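Home Ask Browse Unresolved Work & Money Members Log in

Our warehouse is bringing in robots to move crates. What happens to the pickers?

Posted by tote_runner

I work days at a small parts distributor. We store everything in green plastic crates on rolling shelves, and for as long as I have been there the job has been to walk to the shelf, pull the crate, carry it to the packing bench, pack the order and put the crate back. On a busy shift there are 15 of us doing that.

In May management told us they had signed with a company called Kemppainen for robots that will take and return the crates. They said no jobs are being cut "as a direct result," which is wording that did not make anyone feel better. So far we have had one meeting and a two-page handout. The handout says pickers will become "flow associates" and does not say what a flow associate does or what the pay is.

My questions are these. Has anyone worked in a place that made this change, and what did your day look like afterward? Did the pick rate go up for the people who stayed? And is there anything I should ask for now, before it starts? I am 3396 on the seniority list at the parent company, so I am not near the top. I do not hate the idea. My knees are not good and lifting crates off the low shelf all day is the worst part of the job.

Posted by lowershelf

I went through this at Ustton, two buildings, first one and then the other. I was a picker and now I am what they call a cell lead. I will tell you how it went for us and you can decide how much of it applies.

The first thing that changed was the floor. Every shelving unit got a spot and every spot got tape. Before that we shoved the units wherever there was room, and if one was in your way you kicked the caster around and moved it. Once the robots came, a unit parked crooked was a problem somebody had to go fix. For the first several weeks that was most of my work: straightening units, making sure crates were pushed all the way in, and checking that the label side faced out. It is boring and it is tiring in a different way, more walking and less lifting.
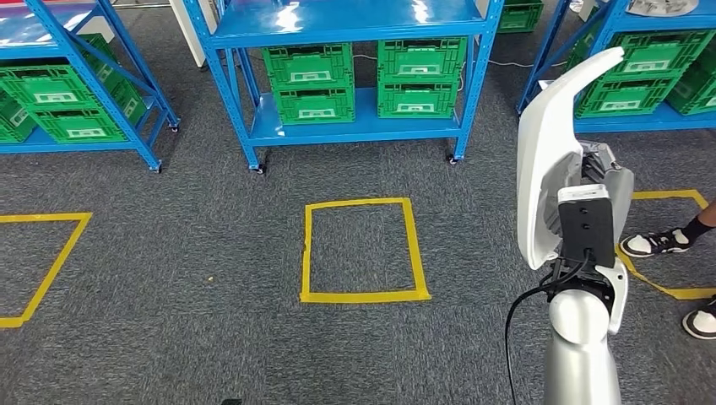
Vol. 3, No. 15

Blue units on casters with two stacks of green crates between the boards, yellow tape on the carpet in front, and an arm working close by with somebody's sneaker on the tape line. If you have never been near one of these setups, that is the size of it. It is a shelf and some tape, and people are still walking around in it.

On the pick rate, yes, it went up. Ours was counted per person before. Afterward it was counted per cell, and the cell included the robots, so when a robot was down the number still fell on the people in that cell. We complained for months until they started logging robot stops separately. Get that settled before the first day. Ask in writing how downtime is recorded and who gets to enter it.

On headcount, nobody in my building was let go. They stopped replacing people who quit. A year later there were fewer of us and the handout would still have been correct. I am not saying that to scare you, but "no jobs cut" and "same number of jobs" are two different promises.

On the body, my back is better. My shoulders are the same because we still pack by hand. The low crates were the worst for me too and I do not miss them.

Things I would ask for:

The pay grade for the new title, on paper.
Who is trained to restart a stopped robot, and whether that training is paid time.
Whether you can refuse to step into a taped area while an arm is moving without it counting against you.
Whether the people on nights get the same training as the people on days. Ours did not, and every problem was left for the morning.

The restart training is the one I would push hardest on. I volunteered for it because it was a day off the floor, and it is the reason I have the job I have now.

Posted by marlow_dock2

Our place uses Pandia and it is fine. They break down a lot at first and then less. You get used to it. The noise is not bad. Take whatever training they offer.

Posted by grayforms

I am on the office side, in scheduling, so take this as the view from there. lowershelf is right about the separate log. I would add that the new title matters more than people think. At our company the pickers' old job description was retired when the new one was written, and overtime was handed out by job description. For one pay period 300 hours of overtime went to the wrong group. It was corrected, but only after people brought in their stubs.

Keep a copy of your current job description. If you have a union, the steward should already have asked for the new one. If you do not, ask your supervisor by email so there is a date on it. Also ask what the trial period is. Ours was set up in one aisle first and the rest of the floor kept working the old way, and the two groups were compared every week on a board by the time clock. That caused more bad feeling than the robots did. If they plan to post numbers like that, find out what is being compared.

For the knees, see whoever handles work restrictions now, while your current duties are still the ones on file.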